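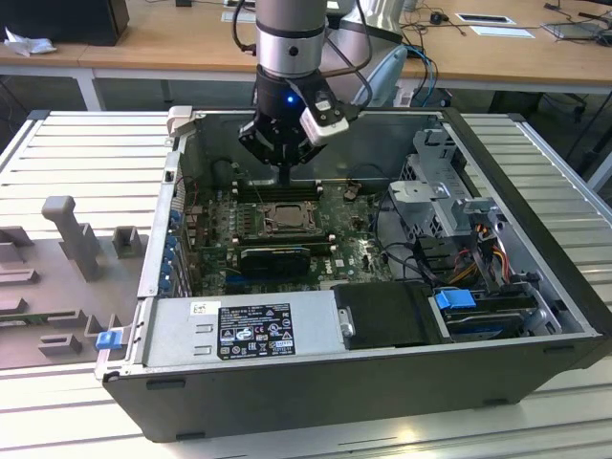 Cell 2 over an open Dell tower, gripper above the memory slots.

Thread on how this cell is set up and what it takes to keep it running. It does one job: desktop teardown, memory and drives first. Notes are from the Resville shop, written up for whoever takes over the cell in January.

Table first. Slotted aluminum extrusion, grooves running across. The tower lies on its side with the side panel off. We locate the case against two stops and clamp from the far side. Clamp pressure stays low. Sheet metal bows, and a bowed case moves the board enough to miss a latch.

The side panel gets parked flat to the left of the tower, inner face up. The guides and posts on it stand fairly tall, so the left approach path has a keep-out box over it. If you park the panel anywhere else, redraw the box before you run.

Gripper is two-finger, pointing straight down. Fingertip pads are a wear item. Floarea Gavrilă logs pad changes and we swap at 504 cycles. We used to run them to 624 and saw slips on the memory latches near the end of that range.

Pad swap: arm to the service pose, drive power off, two screws per finger. Clean the seat with a dry wipe. Do not use solvent, it creeps under the new pad. Retorque, then close the fingers on the 6 mm gauge pin and check that the reported width matches.

After any pad swap, redo the tool center point. Four approaches to the pin from different wrist angles. If the spread is over 0.3 mm, start again. Chiến Mạc wrote the routine, it is in the Nalidik folder under "tcp_short". The long version is only needed after a collision.

Cables. The sensor leads loop up from the side of the gripper along the arm. Leave enough slack for full wrist rotation and no more. A loop that hangs too low will catch on a drive cage. We lost one connector that way and a half day waiting on a spare from Braron.

Check the loop at both ends of wrist travel by jogging at low speed, hand on the enable switch. Looking at it in the home pose tells you very little.

Height limits inside the case: memory slots and processor socket are low, the drive cage is high. The arm comes in over the board side and retracts straight up before any sideways move. Retract height is 200 mm above the board. It costs cycle time. Leave it alone.

Loose power cables are still the main cause of stops. The vision model reads a bundle as an edge and the planner refuses the path. Tuck them toward the front of the case by hand before the first cycle. Dinu has a routing clip on order, no date yet.

Start-of-shift check: fingers open and close clean, pads seated, cable loop clear, stops tight, keep-out box loaded. Run one dry approach over the memory slots at 10 percent speed. If it stops high or off to one side, go back to the tool center point before touching the vision settings.

Parameter file and pad log are on the shop drive. Put your initials on any change.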